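Zwischenbericht Juli: Quizformat »Nalemico«, Vorabendschiene
An: Märta Kristiansen, Programmförderung Lekota
Von: Genji Higuchi, Produktionsleitung

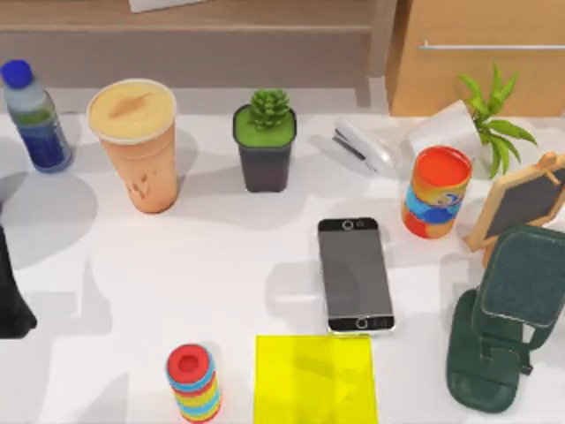
Liebe Märta,

Du hattest um einen Bericht gebeten, der »ehrlich, aber nicht entmutigend« ausfällt. Ich habe mich an den ersten Teil gehalten und hoffe beim zweiten auf dein Wohlwollen.

Stand der Dinge

Von den neun bewilligten Folgen sind fünf aufgezeichnet. Vier davon sind sendefähig, die fünfte hat eine Schlussrunde, in der beide Teams die richtige Antwort gaben und unsere Software beide ausscheiden ließ. Der Fehler ist behoben. Die Kandidaten haben wir zur Wiederholung eingeladen, ein Team hat zugesagt, das andere prüft noch, ob es uns mag.

Der Moderator hat sich eingearbeitet. In der ersten Folge sprach er den Sendungstitel auf drei verschiedene Arten aus, inzwischen haben wir uns auf eine geeinigt. Seine Überleitungen sind kürzer geworden, was im Schnitt große Freude ausgelöst hat. Die Anekdote mit der Fähre ist weiterhin in jeder Folge enthalten. Wir arbeiten daran.

Fragenredaktion

Der Pool umfasst jetzt 2460 geprüfte Fragen. Übernommen haben wir auch den Altbestand aus der Pilotstaffel von 2017, und das hätten wir besser zweimal überlegt: Etliche Fragen beginnen mit »Wer ist derzeit«, und die Antwort darauf hat sich naturgemäß nicht ans Archiv gehalten. Die Redaktion sortiert aus und ist bei Sport angekommen. Politik kommt danach, für diesen Teil habe ich Urlaubssperre verhängt.

Beschwerden gab es zur Frage nach dem längsten Fluss. Es gibt immer Beschwerden zur Frage nach dem längsten Fluss. Sie ist gestrichen.

Studio und Technik

Das Licht im Studio Nusau funktioniert, seit der Dienstleister Floneck das zweite Pult getauscht hat. Die Buzzer sind ein eigenes Kapitel. Der linke reagierte lange schneller als der rechte, was erklärt, warum das linke Team in den ersten Folgen so gebildet wirkte. Floneck hat nachgemessen und neu eingestellt. Ob wir die Ergebnisse der betroffenen Vorrunden stehen lassen, müsste die Rechtsabteilung entscheiden. Meine Anfrage liegt dort, vermutlich weich gebettet auf anderen Anfragen.

Das Publikum klatscht auf Zuruf zuverlässig, lacht aber gern an Stellen, die nicht als lustig gedacht waren. Wir haben zwei davon nachträglich zu lustigen Stellen erklärt.

Budget

Wir liegen im Rahmen, wenn man den Posten »Kulisse, drehbar« großzügig betrachtet. Die Kulisse dreht sich. Sie tut das hörbar, weshalb wir sie nur noch während des Applauses bewegen. Eine leisere Lagerung würde ich gern aus der Reserve bezahlen und bitte dafür um Freigabe.

Nächste Schritte

Am Mittwoch zeichnen wir Folge sechs auf, Beginn 14 Uhr. Du bist herzlich eingeladen – der Platz in der zweiten Reihe ist frei, von dort hört man die Kulisse am wenigsten. Den Rohschnitt der ersten vier Folgen schicke ich vorab. Für die Freigabe der Reserve brauche ich eine kurze schriftliche Antwort, ein »meinetwegen« genügt der Buchhaltung.

Mit besten Grüßen
Genji Higuchi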